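Thurs, 9:40 pm, shop

Kirui Hall job, load-in is tomorrow noon so getting this down before I forget. Four-piece plus the singer and two horns. Promoter sold 200, room is rated for more but the balcony is closed.

Monitor wedge 3 is back. Buzz was the input jack, cold solder joint on the ring. Reflowed it, buzz gone with the cable wiggled every way I could think of. Left it playing the Delton live record for an hour at show level, fine. Wedge 5 still has the rattle around 85 Hz. Tightened the grille screws, no change. Pulled the grille completely, still there. So it's the handle cup or something loose inside. Not opening it tonight. Mark it SPARE and put it at the bottom of the stack.

Kheri Lyimo called re the Gelbridge set. They want the horns on clip mics, not stands, because both players move around and last time the trombone wandered off mic for a whole solo. We have two clips. One has the bad goose neck that droops. Taped it for now. Order a new one Monday, don't let me forget agian.

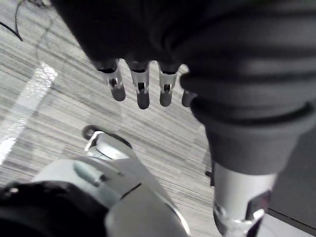

Channel list, first pass:

1 kick
2 snare top
3 hat
4 overheads (L, then R on 5)
6 bass DI
7 guitar
8 keys L
9 keys R
10 trumpet clip
11 trombone clip
12 lead vox
13 vox spare, same mic, stage left on a short stand
14 talkback

Snare bottom dropped, wasn't using it anyway. Kheri asked for a backing vocal for the guitarist but the guitarist says no. Leaving the line run and coiled behind the amp in case he changes his mind at 7 like he did at Cesum.

Reverb: the long plate sounded like soup in that room. Started over with something shorter, 22 ms predelay, rolled off everything under 300ish on the return. Vocal sits better on headphones. Headphones lie. Check again with people in the room.

Snake: line 9 is intermittent at the box end. Only shows when the box gets kicked, so of course it'll get kicked. Keys R moved to line 16, label on both ends in yellow. Whoever patches, READ THE YELLOW. Patch by label and ignore the line numbers.

Money stuff. Promoter pays 2,000 for the night, sound and lights, half on arrival. Last time the half showed up after the encore. Kheri says she will sort it at the door before we unload. Fine by me.

Lights: two of the front pars come up green when they should be amber. Swapped addresses, the green stayed with the fixtures so it's not the desk. Probably the blue channel on the old ones, or wrong mode on the menu?? Check mode first. If no joy hang them at the back where green is ok, the singer hates green on her face and she's right.

To do in the morning:
- batteries, in-ears and both clip packs
- black gaff, we're down to one roll
- print the set list bigger, drummer couldnt read the last one
- long power run for stage right, the short one doesn't reach past the piano
- earplugs for the door people

Doors 7, horns want to check first so they can go eat. Drums after that, then full band, two songs and out. Opener gets twenty minutes and whatever channels are left.

Van keys are on the hook by the bench. Going home.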